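Home Explore Threads Saved Sign in

Last updated: December

Writing up where the grasp timing work has got to, in one thread. It's all software: the pose tracker, the sync code and the planner that sits on top. Hardware hasn't changed.

The stack is called Tero. It takes demos recorded on a hand-held gripper, works out where the gripper was at every step, and turns that into training data for a policy. Most of the code is boring. Most of the bugs are about time.

The bug that ate most of the month: our poses and our images were on different clocks. The offset looked constant, so we had hard-coded it. It wasn't constant. It drifted over a long session and got worse as the recorder warmed up.

You don't notice this on slow demos. On a quick reach, the pose says you're already at the handle while the picture says you're still a hand's width short. The policy learns to close early. We spent a while blaming the policy.

The fix is a small resampler that estimates offset and drift together, per session. It lines up rotation from the IMU with rotation from the visual tracker and slides one over the other until they agree. If they never agree well enough, the session gets rejected and a person looks at it.

We re-ran it over the 252 sessions we had on disk. 8 were rejected. Most of the others shifted a little, and a few shifted a lot. I'd have guessed the other way round for the Azevedo set, which was recorded later and more carefully.

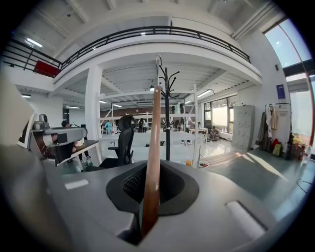

The visual tracker got some changes as well. It used to treat every corner in view as equally useful, and a fisheye image of a big room gives you plenty of corners to get wrong. A mezzanine railing is a good case: horizontal bars, all alike, curving across the top of the view, and the matcher would happily hop from one bar to the next. Shelving with open frames does the same thing further back. We now score a feature by how distinctive its neighbourhood is before it's allowed to vote. People walking about are handled separately, with a plain motion consistency check.

Same family of problem: anything held in the gripper moves with the camera. To a naive tracker it looks like the most stable thing in the world. A stick pointing up the middle of the view can pull the whole estimate towards "we're not moving". We mask the gripper body with a fixed template and mask the held object with a learned one.

The learned mask is only okay. It's good on solid colours and poor on clear plastic. If it's unsure, it masks too much, and we lose a few features we could have used. I can live with that.

On to the planner. The old one smoothed the whole path after the fact, which rounded off exactly the bits you care about, like the pause before contact. The new one splits the path wherever gripper width changes and smooths each piece by itself. The joins are left alone.

Cost of that: more pieces, more solves. Planning went from quick to noticeable. We got most of it back by caching the collision checks between neighbouring pieces. It now takes up to 800 ms on a long path, and that's on the old desktop.

Tooling, because someone always asks. Gunico is our replay viewer. It puts the images, the recovered path and the gripper width on one timeline, and you can drag the offset by hand and watch them come apart. I should've built that first. I'd have found the clock bug in an afternoon.

It also flags sessions where the recovered path passes through a surface it has already mapped. That check is about a page of code and has caught more bad data than anything else we've written.

Test objects are offcuts from Pluswood for now, mostly sticks and short rails. They're cheap and they come in odd lengths, so the policy can't just memorise one size. Rounded ends are harder to place than square ones.

Still broken: relocalising after a fast turn towards a bright window. Exposure takes a moment to settle and the tracker gives up before it does. I've tried holding the last good map and coasting on the IMU for 2 seconds — better, but the path has a visible kink when vision comes back.

Next is getting rid of the kink, probably by going back and re-solving the coasted section once we have images on both sides of it. It all runs offline, so there's no reason to commit to an answer early.

Config files for the resampler are in the repo under sync. The defaults are sensible. Please don't hard-code the offset.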